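Home | Contents | Chapters | Glossary
Search this book Enter a word or phrase

Chapter 5
Clearing the Table

I once spent most of December eating lunch standing up, because my table at the Trekolside flat had no free corner left on it. I'm not proud of it! My neighbor Remedios Tagle came by, looked at the table, looked at me, and asked where I put things when I was done with them. I didn't have an answer. I just put them down (don't you?).

So this chapter is about tables, and the small stuff that settles on them. You met the shelf and the drawer in Chapter 4. A table is harder, I think, since it's flat and handy and always happens to be where your hand is going anyway.

Before we get to any rules, I'd like you to think about two words I'll be using a lot. A "resident" is something that lives on the table. A "visitor" came over to do a job and ought to go home afterward. Your dish rack might be a resident. A plate is nearly always a visitor, even if it's been there since breakfast. Squeeze bottles are the ones my students argue over, and Dindo Cruzado and I still don't agree on them – he'd let them stay out forever, standing up, right next to the rack.

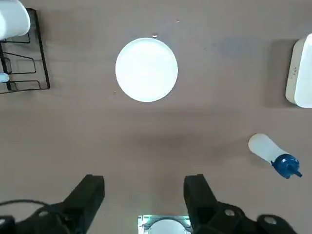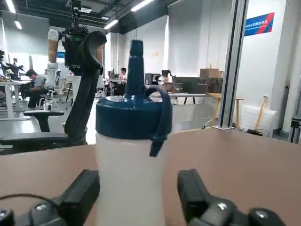
A plate, a wire rack and a bottle on its side in the first picture; a bottle standing up, blue spout on top, in the second.

5.1 Residents and Visitors

Grab a pencil and go stand by your own table. Write down what's on it, just as it is, and no tidying first! Put an R or a V next to each thing. If you get stuck, ask yourself when you last picked it up, and where you'd look for it if it went missing.

Then do the bottles. Mine go upright with the cap closed, because a bottle lying down takes up more room than you'd think and likes to roll off when you bump the table. Dindo Agbayani, who read this chapter for me, wants it noted that he lays his flat in a tray and has never had any trouble. Fine, Dindo. Try it both ways for a few days and keep the one that suits you.

Keep your list handy, we'll need it again in 5.2 when we pick a home for every V.

Share 100 | Comments 5
Previous chapter | Next chapter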